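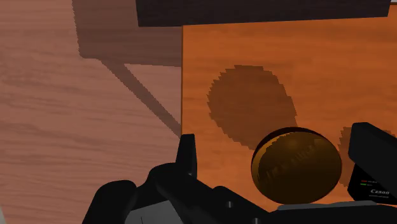 One reader wrote in to say the Kirui plug-in energy monitor had paid for itself by August, and asked why I'd been so grudging about it when I mentioned it last year. Fair enough, so I bought one and lived with it for a winter.

Review: Kirui home energy monitor, posted 21/03/2023

It clips round the meter cable and sends readings to an app made by Tredari. Fitting took a few minutes. The app then wanted an account, my postcode and permission to send me "tips".

The live reading is good. Switch the kettle on and the figure jumps past 2,000 watts almost at once. Overnight ours sat at 234 watts, more than I'd have guessed, and I did go hunting for the cause (an old freezer, mostly).

The flow chart is where I lose patience. Coloured bands run from "grid" to "heating", "cooking" and "other", and they look very convincing – but one clip on one cable can't see which room the power goes to. Tredari guesses. It put 300 watts down to heating on a day when our electric heaters were off.

The carbon figure is no better, as I couldn't find where the numbers behind it come from.

Worth having for the live reading, if you find it cheap. I'd ignore the rest.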